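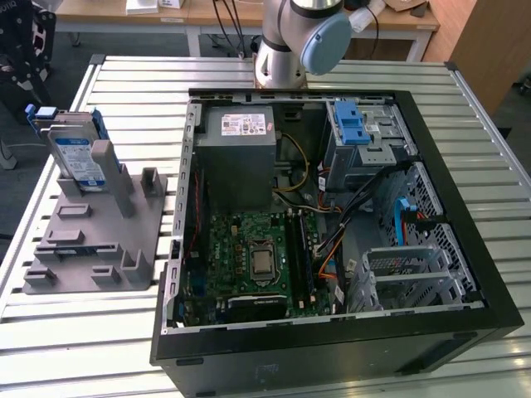
Open tower on the workbench, power supply at the upper left

Jidden Elementary parents board > Fundraising > Read-a-thon or fun run?

mokuvlow_mom
Posted 2018-04-19
Hi all! I know September feels far off, but the school wants our pick before summer. Last fall's fun run brought in $541 for the library, and my two came home muddy and so happy - I'd love to do it again, maybe over at Gredska Park with the big loop.

tambunan4
I'm going to be the grump, sorry! It was a sweet day, but $541 for all that setup is pretty thin, and my daughter hates running. A read-a-thon costs us next to nothing and the kids can do it at home in their pajamas.

papa_of_2
Have to disagree a little. Mine would read for 90 minutes and then ask me to sign for the whole week (I love him dearly). With the run you see every kid out there, and the grandparents come and cheer.

tambunan4
Fair, but not every family has grandparents nearby, or can get off work at 9 in the morning.

mokuvlow_mom
Oh, that's a good point about the time, I hadn't thought of it. Could we start after lunch? Nearly 90 kids ran last year and I'd hate to lose that.

papa_of_2
After lunch works for us. I can bring the cones again.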